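The Wurnwood stair spindle brush

214 shares
9 comments

I've wanted to sell a decent banister brush for years, mostly out of selfishness, because the ones I could buy were either a bottle brush with ideas above its station or a great floppy mitt that left grey fluff in every corner. So when the Mota workshop sent me their Wurnwood brush to try out at home I gave it a proper go on my own stairs, then on my sister's (she has two dogs and a toddler, poor woman), and then I ordered a boxful for the shop. It's now the thing I recommend when anyone rings up to ask how to get the dust out from between their spindles.

It's a long, slim brush with soft bristles down both sides, so one pass does the spindle on the left and the spindle on the right at the same time. The end is rounded and tufted, and that's the bit I love best! You can push it right down to where the spindle meets the rail, give it a twist, and out comes all the stuff the hoover has been ignoring since you moved in. The handle is beech, oiled and not varnished, with a leather loop for hanging it up.

Now, the sizes. There are two, and I do get asked which one to have. The Wurnwood 15 has a head fifteen centimetres long and it's right for most houses. The Wurnwood 3 is the little one, sold in a set of 3 stubby heads that clip on to the same handle, and you only want that if you've got carved or twisted spindles, or those fiddly iron ones with baskets in. If you've got plain square spindles, please don't buy the little set, you'll be there until Christmas.

How I use mine: dry, from the top of the stairs down, with an old sheet along the treads. I do the underside of the handrail first (have a feel under yours, go on, it's horrible) and then the spindles, and I leave the bottom rail till last. Once a season or so I follow up with the Hulau wood balm on a cotton cloth, a very thin coat, and buff it the same evening. Do try the balm somewhere hidden first if your stairs are old or you don't know what's on them. My handrail went a shade darker and I was perfectly happy about it, but you might not be.

Curved stairs are a bit different. The spindles lean towards each other as you go round the bend, or they seem to, and a stiff brush jams. This one bends enough to get through, though on the very tight turn at the top of my sister's I still had to come at it from the other side. If your staircase goes over an open hall, please don't lean out over the rail to reach the outside faces. Do them from below with the Jililden pole, which screws into the end of the same handle. I wish the pole were a touch lighter, and I've told the makers so.

Washing the brush is easy. Warm water, a drop of washing-up liquid, shake it hard out of the back door and hang it up by its loop. Don't put it on a radiator! I did that with my first one and the bristles went all to one side like a bad haircut, and they've never really come back.

Order code for the 15 is 992 and for the small set it's 1403. We pack orders on a Tuesday, so if you order on Wednesday you'll be waiting a little while, sorry, there's only me and the kitchen table. Replacement heads should be back in stock in April. If you've got a staircase you're not sure about, send me a message with the gap between the spindles and I'll tell you which head will fit. I like that sort of question much more than is normal.
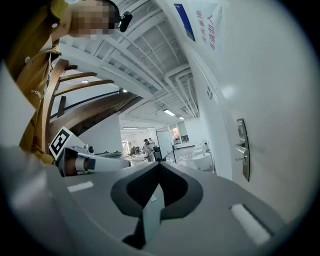 Kipchumba Mfaume
I've had the 15 since last winter and it's very good on the spindles, but I'd disagree with you on working from the top down. I start with the bottom rail, because the dust there is packed in and needs loosening, and then go over it quickly again at the end. Does the small set fit the older handle, the one without the screw thread for the pole? I'd rather not buy a second handle if I can help it.

Like (6)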